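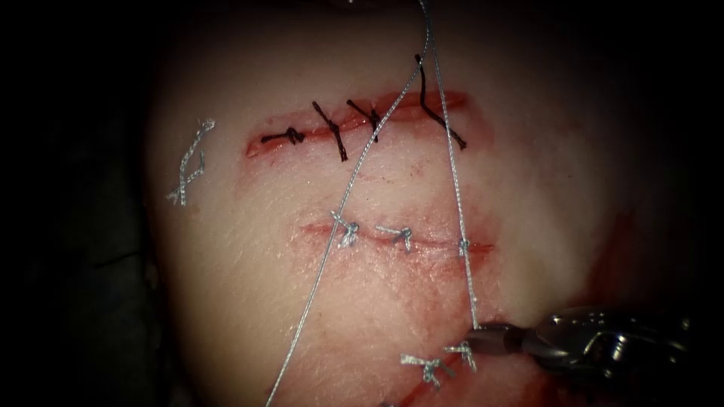

Wer mit der Einzelknopfnaht anfängt, zieht fast immer zu fest zu, lautete eine Rückmeldung aus dem letzten Kurs, und man merke es erst, wenn sich die Wundränder schon aufwerfen.

Der Einwand ist berechtigt und gehört an den Anfang von Übung 3. Der Knoten soll die Ränder aneinanderlegen. Einschnüren soll er sie nicht.

Übung 3: Einzelknopfnähte am Hautpad

Am Pad liegen drei Inzisionen untereinander. Die obere, leicht gebogene ist mit vier schwarzen Einzelknopfnähten versorgt. Vergleichen Sie dort die Lage der Knoten und die Länge der Fadenenden. Der Knoten ganz rechts hat ein deutlich längeres Ende als die übrigen.

Ablauf
Einstich senkrecht zur Oberfläche, Ausstich auf der Gegenseite im gleichen Abstand zum Wundrand.
Faden durchziehen, kurzes Ende stehen lassen.
Erster Schlag doppelt, zweiter und dritter einfach und jeweils gegenläufig.
Knoten seitlich neben den Schnitt legen.
Enden kürzen, Fadenreste vom Pad nehmen.

Zur Bewertung
Für die Übung gibt es 17 Punkte, bestanden ist ab 9. Abgezogen wird für ungleiche Stichabstände, für Knoten auf der Wundlinie und für liegen gebliebene Fadenreste.

Nachlesen: Skript Mustlow, S. 226, Knotentechnik. Die Protokollbögen liegen ab Mittwoch im Raum 300 aus. Gebogene Schnitte kommen in Übung 4 noch einmal vor, dann mit fortlaufender Naht.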